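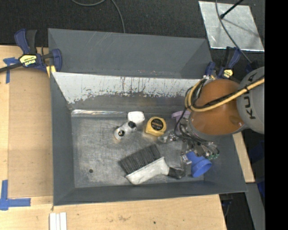
The picking bench with five loose items in the front half of the bin.

Setting up a bin-picking demonstration for visitors
Posted 16 July 2023

These are the notes we use at the Ludau workshop when we run the picking bench on an open day. They cover getting the bench ready, running the demonstration and letting visitors choose what goes in the bin. They assume the arm has already been commissioned and that someone who is trained on it will be at the controls the whole time.

What you need

A robot arm with a multi-fingered gripper. Ours is a KUKA.
A large bin, ideally with a divider.
Two bar clamps.
Blue tape and some spare cardboard.
A box of objects for picking.
A barrier, and one person to stand at it.
A printed sheet of the talk, in large type.

Fix the bin

Put the bin on the work surface lengthways and push it up to your reference marks. Clamp it before you do anything else. The fingers will touch the floor and walls from time to time, and a bin that has shifted by the width of a finger will spoil every pick after it. Fit a pad where a clamp jaw meets the bin if the jaw is likely to slip.

Tug the bin hard by each corner. If it moves, undo the clamps and start again.

Mark anything else that has to stay put with blue tape at the corners. Tape is easy to see from the controls and comes off cleanly at the end of the day.

Choose the objects

Aim for a mix of shapes. A good set has something round, something with a flat face, something long and something awkward. Five to seven items is enough for a first run. With more than that the pile gets deep and each pick takes longer to plan, and people at the barrier start to drift off.

Things that have worked well for us are a tape measure, a pipe fitting, a funnel-shaped piece of plastic and a wide brush. The brush is the one visitors ask about. Bristles give way when a finger presses on them, so we normally teach people to watch for the handle. Shiny metal fittings on a bare metal floor are harder for the vision side, and it is worth including one so you can talk about that.

Leave out glass, anything with a blade, anything with liquid in it, and anything heavier than the limit you have set for the gripper. Ours is written on the lid of the object box.

Check the arm

Walk the cables from the base to the wrist with the arm powered down. Look for a tie that has come loose or a loop that could catch on a clamp handle. Move the arm slowly to the far left of the bin and then to the far right and look again at each end. The low positions over the near wall are where ours has snagged in the past.

Open and close every finger. Listen as well as look.

Then do nine picks with no visitors in the room. If three or more fail, stop and recalibrate. Do not hope it will settle down once the doors open.

Run the demonstration

1. Bring the group to the barrier and say who is operating the arm. Point out the stop button.

2. Tip the objects into the front compartment. Do this by hand, with the arm parked, and let people see that nothing has been lined up.

3. Say what the system is about to do before it does it. One sentence is plenty.

4. Run the first pick at low speed and keep quiet while it moves. People watch better without a commentary.

5. When an item is released in the rear compartment, pause and take questions.

6. Carry on until the front is clear or the time is up. Allow 20 minutes for the whole thing.

7. Park the arm before anyone is let past the barrier.

If a pick fails, let the system try again. A second failed attempt on the same item is a good moment to explain why. After that, move on to something easier. In May we spent most of one session on a single fitting wedged against the wall, and the group at the back left before it came free.

Visitor's choice

For the last run, let one visitor pick an object from the box and drop it in. Keep the box behind the barrier and have the helper pass it across. Do not accept keys, phones or glasses from pockets, however willing the owner is.

Questions that come up

How does it know where to grip? Keep the answer short: the camera gives a view of the bin, the software suggests several grips and the arm takes the one with the best score.

Could it pick up an egg? Ours has not been set up for it. Say so.

Afterwards

Park and power down, empty both compartments, and count the objects back into the box. Wipe the bin floor with a dry cloth. Write down any item that failed more than once.

Corrections to Oisín Ní Mhurchú at the Ludau workshop, please.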